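Short Fiction
Share
Print
Text size

The Varkov Entry
A story by Janelle Ocampo
Filed under: Fiction, Military history

The entry on the Varkov armoured recovery vehicle ran to 700 words and had been wrong since it was first published. Kenneth Ritchie knew this because he had written it.

He was senior editor for land vehicles at Stimby, a subscription reference work used mostly by schools and by men restoring things in sheds. The section covered tanks, carriers, bridging equipment and tractors. Each entry had a summary, a table of particulars, a service history and a list of sources. Ritchie had set the order of those parts himself and did not allow it to be changed.

The complaint came in October through the feedback form. It was from a Beathag Rutherford, who gave no occupation.

"Your table lists the winch on the Varkov as rear-mounted," she had written. "It was mounted amidships and the cable was led aft through a fairlead under the floor. I would be grateful if you would fix it."

Ritchie read it twice. Then he opened the entry and read that. The winch was given as rear-mounted in the table and again in the second paragraph. The source was the Poulain handbook, second printing, which he had on the shelf behind him.

He took it down. The plate opposite the chapter heading showed the vehicle from behind with the cable coming out of the hull. Nothing on the page said where the drum was. He had looked at a cable and written down a winch.

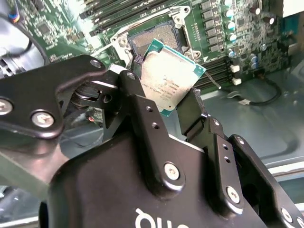

The Reply

He drafted a reply and did not send it. The house rule was that a correction needed two independent sources, and a reader was not a source. He wrote instead to Nathalie Aerts, who ran the archive at Flatico, the engineering firm that had ended up with the Varkov drawings after a number of mergers.

Aerts answered before lunch.

"We hold the general arrangement and most of the hull sheets," she wrote. "The winch sheets went out on loan and I have a slip but no drawings. The borrower signed as R. Cowie. I can send the general arrangement, but the winch compartment is shown as a blank rectangle with a reference number."

"Where is the rectangle?" Ritchie wrote back.

"In the middle," she wrote.

That was one source, of a kind. He entered it in the log as partial.

Ruaridh Cowie was in the telephone directory. He was a retired fitter who lived up the coast, and he picked up on the second ring with a kettle going in the background.

"The winch sheets," said Ritchie. "For the Varkov. Flatico have you down as the borrower."

"I've still got them. I wrote and asked where to send them and never got an answer."

"Could you tell me where the drum sits?"

"Amidships. On three bearers, with the gearbox to the left of it. You lift the floor plates to get at it. Who's asking?"

Ritchie said who was asking. There was a pause, and the kettle was taken off.

"You're the one who's got it at the back," said Cowie.

"Yes."

"I used to think you must have seen a different one. A late model. I thought, they'll have moved it for some reason, those people would know."

"There was no late model," said Ritchie.

"No," said Cowie. "I found that out."

He agreed to photograph the sheets and send them. He asked whether the entry would say where the correction had come from, and Ritchie told him that Stimby did not credit corrections in the text, only in the revision history, which could be reached from a link at the bottom.

"Put Beathag Rutherford, then," said Cowie.

"You know her?"

"She drove it."

The rest took some time to come out, as Cowie was not a man who offered things in order. There had been six vehicles in the troop. Rutherford had driven the third of them across a flooded valley, with Cowie on the winch, lying on the floor plates with a lamp. They had pulled out two carriers and a fuel truck. On the fourth pull the cable had parted under the floor. The fairlead housing held it. If the drum had been at the back, where Ritchie had put it, the loose end would have come forward through the crew compartment.

"So you see it matters a bit," said Cowie. "To her, anyway. Her grandson did a project on it at school. He used your page, and he told her she'd remembered it wrong."

Ritchie wrote down the part about the fairlead housing. He asked for its thickness. Cowie said it would be on the sheet. 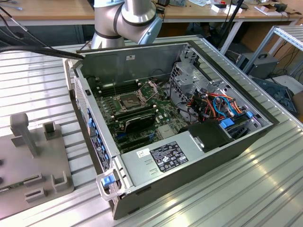 REVISION HISTORY

The sheets arrived overnight. The drum was amidships, on three bearers. The housing was there too, drawn in section and hatched, with a note about the grade of steel.

Ritchie changed the table first. He changed the second paragraph, then read the rest of the entry against the drawings line by line and found that he had also got the direction of rotation wrong. Under Service History he added one sentence on the flooded valley. He took it out, as there was no published source for it. After a while he put it back and marked it as personal communication, a category he had argued against at the last style meeting.

In the field for the contributor he typed B. Rutherford, and then R. Cowie. The field for the reason was compulsory. The menu offered New Research, Typographical and Reader Query. He chose the fourth option, Editor's Error, which was greyed at first and needed his own password.

Then he opened the feedback form, found the message, and began a reply to Ms Rutherford about the winch.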